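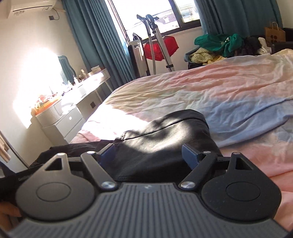
Jostari had their open day in Corik last month and I said I'd write it up for those who couldn't get there. Two halves to it. In the morning you stood behind a rope in the main hall and watched Flirnuson, their two-armed machine, sort and fold laundry on a table. In the afternoon they took us across the road in small groups to the flats where the training recordings are made, and that was the part I'd gone for. The hand-held gripper has the same sort of jaws as the robot, two black arms with a dark blue pad on the end of each, and you do the household job with it yourself. The rooms are done up as lived-in rooms. Ours had a crumpled pastel duvet with a heap of clothes at the far end of the bed, bright green thing on top, and the sun was coming straight in across the desk side of the room. The job was to get the clothes off the bed one at a time, then pull the duvet straight.

I managed the clothes. The duvet I did not manage, at least not well. You get hold of a corner easily enough but when you pull, the pads slip and you end up with a pinch of cover and no filling. The chap running our group, Emil Thaler, told us most people do the same for their first session and get better after that. He let each of us have a few goes and didn't rush anybody.

Figures, for those who like them. They have 3,296 bed-making recordings so far, from 33 flats. I asked how many they threw away and he said 862 had been rejected, on top of that number and not out of it. Mostly for people using their free hand when they weren't supposed to.

Will answer questions if I can. I'm a retired fitter, not a programmer, so go easy.
hobbs_lathe
Member, posted 7.42pm

Thanks for this. I'd put my name down and then couldn't get the time off. How heavy is the gripper? I've got a bad wrist and always wonder with these things.
Pennyfold
Member, posted 8.05pm

Not bad to begin with. They didn't give a weight and I didn't put it on a scale. It's front heavy, with everything out on the end, so after a few minutes you notice it in the forearm. I'd call it like holding a cordless drill out in front of you. With a bad wrist I'd want a rest between goes. There were chairs in the corridor and they weren't bothered if you sat one out.
hobbs_lathe
posted 8.20pm

I was there too, morning only. I thought the hall demonstration was poor and I'm surprised you didn't say more about it. Flirnuson did towels. It did the same pile of towels every time, and between runs a man in a Jostari polo shirt came out and laid them back in the basket. When somebody near me asked if it could do one of our coats they said not today. I drove two hours for that.
grantchester_relay
Senior member, posted 8.51pm

I left the hall bit short because I was at the back and couldn't see much of the table. What I did see was slower than I expected. It dropped one and picked it up again without anybody helping, and I thought that was the best thing it did all morning. I take the point about the coats.
hobbs_lathe
posted 9.03pm

Picking up its own dropped towel is worth more than you're both giving it. Most of the ones I've seen at shows just stop, or carry on folding thin air. Did it look for the towel or did it already know where it was? I mean, was there a pause?
Vossley
Member, posted 9.30pm

There was a pause, two or three seconds maybe. The head tipped down and then the left arm went for it. First attempt missed. I'll give them that one, it was decent. I still say a demonstration where you choose the towels, the table, the basket and the lighting isn't telling visitors much.
grantchester_relay
posted 9.41pm

Isn't that why they do the recordings in the flats though? If the room is full of stuff and the sun's coming in then the recordings have all of that in them. Looking at the picture, the left side of the duvet has gone almost white where the sun hits it. The wall over the desk is the same. I'd have thought that was a problem for a camera. Do they keep those ones or bin them?
Pennyfold
posted 9.55pm

I asked that, more or less, because I had the sun on me the whole time. Emil Thaler's answer was that they keep them unless you can't see the jaws. They used to draw the curtains and stopped doing it last year. He said the robot had been fine in the recording flats and then no good in their own canteen, which has big windows down one side.
hobbs_lathe
posted 10.12pm

I work with cameras on a packing line (food, nothing glamorous) and I'd be wary of that. A blown-out patch has no information in it. You can have thousands of recordings with a white patch and all the machine learns is that part of the picture is sometimes white. We spent a lot of money on blinds and it was the best money we spent. If they want it working in sunny rooms they need a better camera before they need more recordings.
T_Ashdown
Member, posted 10.38pm

A packing line doesn't move though. You can put blinds on it. You can't go round to somebody's house and tell them to keep the curtains shut while the robot makes the bed. I think it has to see the white patch and learn to go round it, or wait, or take hold from the other side. People manage it.
Vossley
posted 10.49pm

People have better eyes than that camera. That was all I was saying. You wouldn't get a white patch standing in the room yourself.
T_Ashdown
posted 10.56pm

True enough, I could see the pattern on the duvet perfectly well when I was stood there.
hobbs_lathe
posted 11.04pm

Can I ask about the pads? I print fingers for a small hobby arm and slipping on fabric is my main trouble. Were they soft, like rubber, or hard plastic? Any texture on them? The picture has them face on to each other and I can't make out the gripping side.
moss_and_gears
New member, posted 7.15am

Firm but with some give, if you pressed with a thumbnail it came back. I'd guess a printed flexible plastic but I didn't ask. Very fine lines across the gripping side. The set we had were well used, and I wondered if that was half my trouble with the duvet cover. One of the others in my group had a newer pair and she got on better, though she may just have been better at it.
hobbs_lathe
posted 8.02am

That's helpful, thank you. I've been using a hard plastic with a bit of bicycle inner tube glued on. It grips well for a week and then goes shiny. I'll try the flexible stuff. How wide do the jaws open?
moss_and_gears
posted 8.10am

Wide enough for a rolled-up jumper. You'd not get it round a pillow. For the pillow they had you pinch the edge and drag it, and nobody in our group liked doing that much.
hobbs_lathe
posted 8.26am

Did they say what it was all for? Are they selling Flirnuson to people at home, or is it for hotels and hospitals? The leaflet I was sent was vague about it, just a lot about "support in the home".
Pennyfold
posted 12.30pm

They were asked at the end of the morning. The woman taking questions said care homes first, with a trial in a place called Triantafyllou House, up to 19 rooms to start with. Nothing for private buyers yet and no price. I thought her answers were straight, for what it's worth. She said outright that it can't do fitted sheets.
grantchester_relay
posted 1.14pm

My mother is in a care home and I'd have mixed feelings. The girl who makes her bed is the only person some mornings who stops for a chat. If a machine does the bed, does the girl get more time for chatting or do they just cut her hours? I know that's not Jostari's problem exactly.
Pennyfold
posted 1.40pm

They'd cut the hours. They always do.
T_Ashdown
posted 1.52pm

Might not. The home my wife works in can't fill the shifts it's got. They'd take anything that did the beds, even slowly, even without the fitted sheets. I'd want to see it next to a resident's walking frame and a cup of tea on the side before I let it loose though.
Vossley
posted 2.20pm

I did ask if it could work with somebody in the room and was told not at present, the room has to be empty. So the chat would have to be somewhere else, I suppose.

On another matter, they're doing a second one in December, same place, and you book through the same form as before. Go for an afternoon slot if you want to use the gripper. The morning tickets only get you into the hall. Parking is behind the building and it fills up early.
hobbs_lathe
posted 4.47pm

Booked, afternoon. I'll take a coat and ask again.
grantchester_relay
posted 5.33pm

Could somebody ask them whether the pad files are available? I'm too far away to go.
moss_and_gears
posted 5.50pm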